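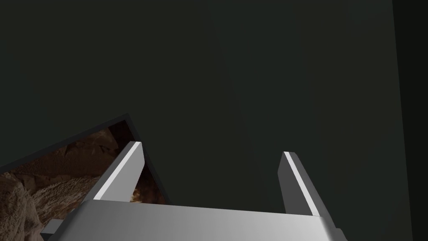

Two Arms, One Garage: Final Report
Independent Project, Spring Term
Advisor: Marcelle Langlois

What I set out to do

My plan back in the fall was to build a two-armed robot that could clear a plate and a fork off a small table. The whole thing. Both arms, on a base, in the garage, done by April! Ms. Langlois read my proposal, circled the word "both," and wrote "start with one?" in the margin. I did not start with one. I should have, and I'll get to that.

What I have now is one real arm that works pretty well, a second arm that is mostly a shoulder in a cardboard box, and a simulated robot with two complete arms that lives on my laptop and does all the practicing. The simulation was supposed to take me a weekend and ended up being more than half the project, so a lot of this report is about that.

The real arm

The arm is built on a Zunier hobby kit that I bought used, and I replaced the gripper with my own design. The kit's gripper was a claw sort of thing that closed in a curve, so whatever you grabbed got pushed forward as the fingers came together. Fine for a foam ball, terrible for a fork. I wanted a parallel gripper, the kind where both fingers slide straight in and stay facing each other.

Most of the cutting happened at Flullach, the shared workshop behind the bike store. Students get in for 32 dollars a month and you can use the drill press and the small mill once somebody has checked you out on them. Gaëtan Guillot did my mill checkout and then kept wandering back to look at what I was making (he builds guitar pedals and has opinions about fasteners). He talked me into slotted holes on the finger mounts so I could adjust the spacing later. I've moved those fingers so many times that I'd have gone through a stack of brackets otherwise.

The fingers went through four versions. The first pair flexed. The second pair was so thick it couldn't get under the rim of a plate. Version three was good, and I ruined it by overtightening a set screw. Version four is version three with a longer threaded insert and me being more careful.

The simulation

I used a simulator called Saengthong, which our robotics club already had a license for. It comes with a few robot bodies, and I picked one with two arms and parallel grippers so the hands would at least behave like mine. Then I put it in a plain dark room with a wood floor, a small white table and a TV on the wall. The walls have almost no texture on purpose. My laptop is old and the fan already sounds like a hair dryer.

I also put a camera on the right wrist, looking out past the fingers, to match the little one I want to mount on the real arm. Getting that camera placed right took forever. Too far forward and you lose the fingers completely, so you can't tell whether you're lined up with anything. Too far back and the palm eats the bottom half of the view. 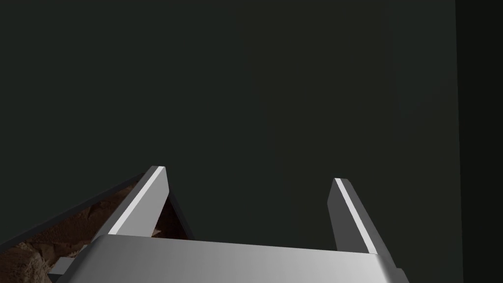

I settled on a spot just behind and above the palm, where both fingers stay in view the entire time. It costs you some picture at the bottom, but I decided I could live with that. Once I stopped moving the camera around, the software could use the fingers as a kind of built-in ruler, and the lining-up part got a lot less jumpy.

One bug from this stage deserves a paragraph of its own, mostly so whoever inherits this project doesn't lose three evenings to it. The simulator measures joint angles in radians and my servo board (a Cinditz, the cheap blue one) wants degrees. I knew that! I had written a conversion. I had also written a second conversion in another file, two weeks earlier, and forgotten it. So every angle was converted twice, and the first time I hooked the real arm up to the code, it slammed into its own base and blew a fuse. Search the whole folder before you write a helper function. Also keep your hand near the power switch, which I did do, thank goodness.

Testing

I kept the test simple. The robot starts with its arms in a resting position, reaches to the table, closes on the fork, lifts it and holds on for a count of five. If the fork is still in the gripper at five, it counts.

In the simulator I ran 1,514 tries over the last month, mostly overnight. On the real arm I got through 344, which doesn't sound like a lot until you're the one putting the fork back every time. I did them in batches after dinner. My brother reset the fork for one batch and then wanted to be paid.

The real arm did best when the fork's handle pointed toward the base. Sideways forks were hard. Forks lying half on the plate were the worst of all, since one finger would touch the plate first and scoot everything along. I went back to the simulated table and made that the main thing I practiced. 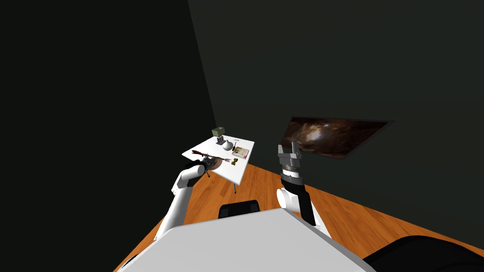
Why bother simulating two arms if only one is built?

The second arm is still the goal, and sharing a small table is the part I understood least. With two arms in the simulator I could find out where they get in each other's way before cutting more aluminum. It changed the design, too: the shoulders on the real base are going to sit 51 millimeters farther apart than I first drew them.

What's left

The second arm needs an elbow, a forearm and a wrist, plus another set of version four fingers. I have stock for the fingers already. The wiring on the first arm needs to be redone with proper strain relief, and right now there's electrical tape where there should be a clamp. Ms. Langlois has seen the tape and has asked me to fix it before I bring the arm to school.

I'd also like to try rubber pads on the fingertips. Gaëtan gave me a scrap of gasket sheet that looks promising, and it's in the box with the shoulder. The code and the finger drawings are in the club's shared folder under my name, and the servo notes are in the same place, in the file called READ THIS FIRST.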